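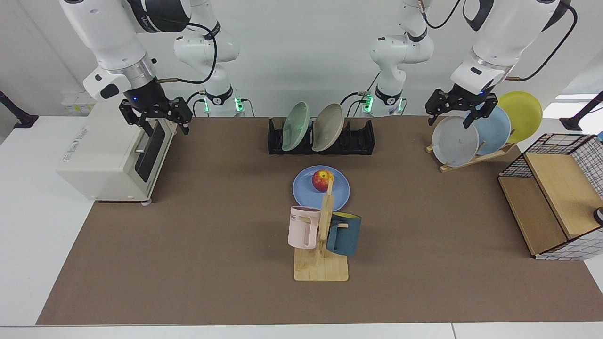
The two-arm station, with plate racks, mug tree and toaster oven.

Every November our department at Udden writes the equipment budget, and every November the arms get a line of their own while everything they handle goes under "supplies." I think this is backward. We spent months comparing quotes for two arms and one afternoon on the rest.

The rest came to $1,179 in the first year. It went on plates, mugs, racks, mats and spare gripper fingers -- small orders that each needed a signature. Fumiko Nagano, who does our purchasing, wants a single yearly sum approved up front, and I agree with her. A quote from Drorken tells you what an arm costs to buy. It says little about what a working table costs to keep.

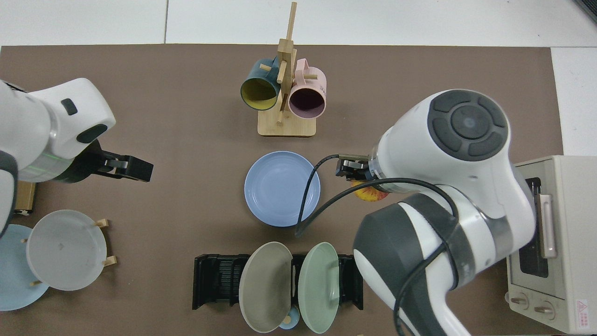
Both arms over the mat, seen from the head camera.

I would also set aside roughly 15 percent for replacements and hold off on a third arm until the first 2 have a full year of records. If that means a smaller request this time, fine. The table should be paid for before anyone asks for another one.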